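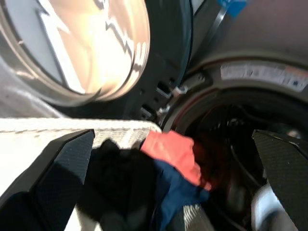

March 30, 2020

For two weeks I did not write anything, because the depth estimate inside the drum was bad and I did not want to publish a post with only complaints. Now I have something better to tell.

First, a short reminder of how the software is divided. Truter is my planner. It receives a goal pose for the gripper and a set of things that must not be touched, and it gives back a path. Astetti is the perception part. It looks at the wrist camera and says where the cloth is, where the rim of the opening is, and how sure it is about both. Between them there is a small state machine, which I was too lazy to give a name.

The trouble was always in the last part of the motion, when the fingers come close to the rim with a bundle between them. The open door is on one side with its glass full of reflections, and on the other side is a drum which is almost black. Auto exposure tries to be fair to both and it is fair to none. Astetti saw the bright zigzags on the glass as edges of cloth, and it reported a big white towel hanging on the door. Truter believed it and planned a path around a towel that did not exist.

I tried three things.

**Masking the door.** When the rim is found, I fit an ellipse to the black seal and throw away everything on the hinge side of it. This was one evening of work and I should have done it in April of last year. The false towel is gone.

**Fixed exposure near the rim.** When the gripper is closer than 24 centimeters from the opening, the camera stops to adjust itself. I set the exposure for the dark part and let the glass be white. It is ugly to look at in the viewer, but the seal is now a clean curve.

**Asking less from the segmentation.** Before, I wanted a separate mask for each garment in the bundle. With black cloth next to navy cloth, and black fingers on both sides, this was too much hope. Now there are only 2 classes in front of the rim, "held" and "not held". The planner never used the other information anyway - I checked the code, and the list of garments was passed through four functions and then printed in a log.

The colors still make a difference that I don't like. A bright orange-red piece is found immediately, even when its end goes into the dark. A maroon one deep in the drum is nearly the same as the shadow. For this case I keep the last confident mask and move it with the arm kinematics for up to 17 control steps. After that the state machine must go back and look again.

I made 50 replays from the recorded logs with the old and the new version. In the old one the planner asked for a detour in 24 of them. In the new one it was 2, and both are from the same log, where the rim was covered by cloth for almost the whole approach. A replay is not the same as a real run, of course, because the arm doesn't answer to the new commands. But I sleep better.

Lorna Carnegie wrote to me after the last post and asked why I don't learn the whole insertion from demonstrations. It is a good question. My answer for now is that I want to understand which part fails, and with separate modules I can at least open the log and point with my finger. Maybe I will change my mind when the labeled data is bigger.

Next is the release check. At this moment "inserted" means that the fingers passed the plane of the seal, and this says nothing about a sleeve which stays outside over the lower edge. I want to compare the held mask with the ellipse before the gripper is allowed to open. The code is in the branch `rim-check`, and it does not compile yet.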